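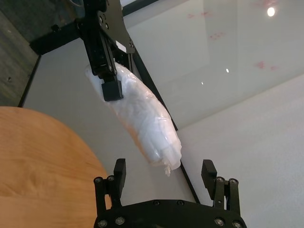

Chapter 6
Bags, Film and Wrapping

What this chapter covers

Thin plastic is in almost every room of a house or workplace. It comes in as wrapping round other goods, it is used again for a while, and it leaves as waste. In this chapter you will look at how film and bags behave when they are crumpled, rolled, folded and stored, and how to deal with them in a small kitchen, shop or packing room. By the end you should be able to:

name the main forms in which thin plastic reaches a household
explain why a crumpled bundle takes up more room than the same plastic laid flat
choose a way of keeping used bags so that they can be found again
decide when a piece of film should be thrown out

You will need the work on cupboards and shelves from Chapter 4. The questions on weight in Chapter 5 are useful but can be left until later.

6.1 A soft thing with no fixed shape

Most of the objects in the earlier chapters had a shape of their own. A tin is the same height on the shelf as it is in the hand. A plastic bundle is different. The one at the head of this chapter is long and tube-like, with a loose, twisted tail at its lower end, but the same amount of plastic could be pressed into a ball or opened out across a table. Its length and width depend on how it was last handled.

This matters for storage. When we plan a shelf for tins we measure the tins. When we plan a place for bags we have to decide first what form the bags will be in, and then measure that.

Wrinkled plastic is also hard to judge by eye. Creases catch the light, and translucent film lets some of the colour of whatever lies behind it show through. A pale bundle held in front of wood may take on a faint orange tint in one place and look white everywhere else. Students sorting film by colour should lay each piece on a plain sheet of paper before they decide.

6.2 Air and creases

Take a carrier bag and crush it in your fist. Now let go. The bag opens again, slowly at first, and ends up several times the size it was in your hand. Very little of that space is plastic. The rest is air held between the folds.

Creases act as weak springs. Each one pushes its two sides apart a little, and a crumpled bag has a great many of them. A bag that has been smoothed and folded has only a few, all lying the same way, so it stays nearly flat under a light weight.

Rolling comes between the two. A bag rolled from the closed end lets the air out through the mouth as you go. Rolled from the open end, it traps the air and swells up like a cushion. The usual mistake is to start at the wrong end, find the roll will not tighten, and blame the bag.

6.3 The Moruslow store

Oluf Overgaard ran the stockroom of a household goods shop in Moruslow, and the figures in this section come from his notebook. The shop kept used bags for customers who came without one. At the start of June he had 400 of them, pushed loose into a cupboard under the counter. The door would not stay shut.

He tried folding them first. It worked, but it was slow, and the counter staff gave it up whenever the shop was busy. He then asked for each bag to be pulled through one hand, to bring it into a long strip, and tied once in the middle. The strips were laid side by side in a drawer. They took more space than folded bags and far less than loose ones, and they could be made while talking to a customer.

His colleague Brynhildur Bisgaard preferred folding and went on doing it at home. Both of them agreed that a bag with a split seam should go straight out, as it only came back up to the top of the drawer each time somebody looked for a good one.

We shall return to the Moruslow cupboard in section 6.7, where you will work out how many tied strips fit in a drawer 60 centimetres wide.

6.4 Words used in this chapter

Film: thin plastic sheet, sold on a roll or taken off other goods.
Bundle: any amount of film or bags gathered together without being folded.
Strip: a bag drawn out lengthways into a narrow form.
Tail: the loose end left hanging from a bundle or strip.
Loose volume: the space a piece of plastic takes up when it is let go.

Before you read on

Collect five pieces of thin plastic from home. Include at least one carrier bag and one piece of wrapping. Do not smooth them out. Put them in a box, mark the height they reach, and write it down with the date. Keep the box with its lid off until the next lesson, then mark the height again. You will need both marks for the first exercise in section 6.5.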